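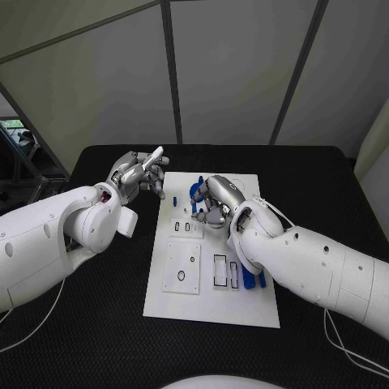
Lucie Sawatzky said she had never in her life heard of anyone walking to Flekenero in March, and that if Declan Catterall meant to do it on those shoes she would like his mother's telephone number now, while he could still recite it.

She said all this from behind the counter of the bakery, with a tray of seed rolls balanced on her hip, and the whole line turned around to look at his feet. They were brown shoes, quite good ones, bought for a wedding. Declan looked at them too. He had come in for a bun and had only mentioned the walk to be friendly.

"It's up to nine hours," Lucie went on, "and that's if the bridge at Fehr is there. Some years the bridge isn't there."

"Where does it go?" Declan asked.

"Down," said Lucie, and gave him his bun.

He had a letter to deliver, you see, and he had promised to deliver it by hand. His great-aunt had written it and sealed it and kept it in the drawer with the good napkins for longer than Declan had been alive, and when she died in the fall the drawer came to him, napkins and all. On the envelope she had put *Edin Ristić, the house past the chapel, Flekenero*, and underneath, in pencil, *not by mail, please*. He could have taken the road, but the road was closed until the plows got to it, and the plows were in no hurry. So it was the old footpath or wait till April, and he felt the letter had waited long enough.

The shoes, in the end, were settled by the line. A woman named Sandrine Vidal, who had been waiting for a loaf of rye and plainly thought the whole business was holding her up, asked him his size, sighed when he told her, and went home. She came back with a pair of boots that had belonged to her husband, stuffed with newspaper and stiff as planks, and two pairs of socks to go inside them. She wouldn't hear about money. She did say she wanted them back, and that she would know if he had been careless with the laces.

So he went up in another man's boots, with a bag of rolls he hadn't ordered and a thermos of something Lucie called tea. The path climbed through the larches for most of the morning and was kind to him, mostly, apart from one long bank of old snow where he sat down twice without intending to. He sang a little. He ate three of the rolls before ten o'clock and felt guilty and then ate another. When he came over the rise and saw the river at Fehr, all brown and loud and full of itself, he stood there with his mouth full and looked for the bridge, and the bridge was there, bless it, every last plank, with a goat standing in the middle.

He had a conversation with the goat. It took quite a while, and he didn't come out of it well – the goat got the last of the rolls and most of the bag – but he got his crossing, and on the far side he turned and bowed, and the goat went on chewing.
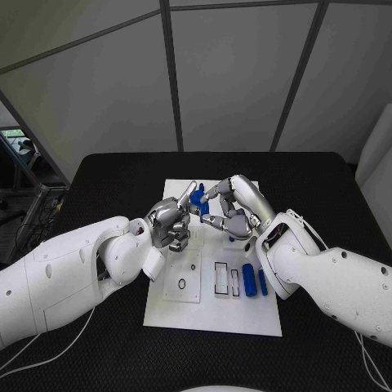

## Past the Chapel

It was nearly dark when he came down into Flekenero, and his heels were in a state he preferred to think about later. The chapel was easy enough to find. The house past it had one lamp lit and a stack of firewood almost as high as the eaves, and before he could knock the door was opened by an old man in a cardigan, holding a soup spoon.

"You're letting the cold in," said the old man, though it was his own hand on the door.

Declan had practiced a speech on the way up. It was a good speech, with a bit about duty in it, and it went straight out of his head. He held out the envelope. Edin Ristić looked at the handwriting for a long moment, then put the spoon in his cardigan pocket, soup and all, and took the letter in both hands.

He didn't open it right away. First he sat Declan by the stove and got the boots off him, tutting, and brought a basin of warm water and salt. Then he ladled out two bowls of barley soup, hunted all over the kitchen for the spoon, and found it. When the bowls were empty and there was really nothing left to wash or wipe or put away, he lowered himself into the other chair and slit the envelope with his thumbnail.

It was a single sheet, written on one side. He read it through, and went back to the top, and somewhere near the middle he began to laugh, very quietly, with his shoulders.

"She says yes," he said.

"Yes to what?" Declan asked.

"I asked her to a dance. The summer the new hall opened." He wiped his eyes with the back of his wrist. "She says yes, but only if I promise not to wear the green jacket."

The stove ticked. Outside, snow slid off the roof and landed with a thump, and neither of them turned to look. After a while the old man got to his feet, and went to the wardrobe in the corner, and Declan heard the hangers scraping along the rail, one after another, all the way to the back.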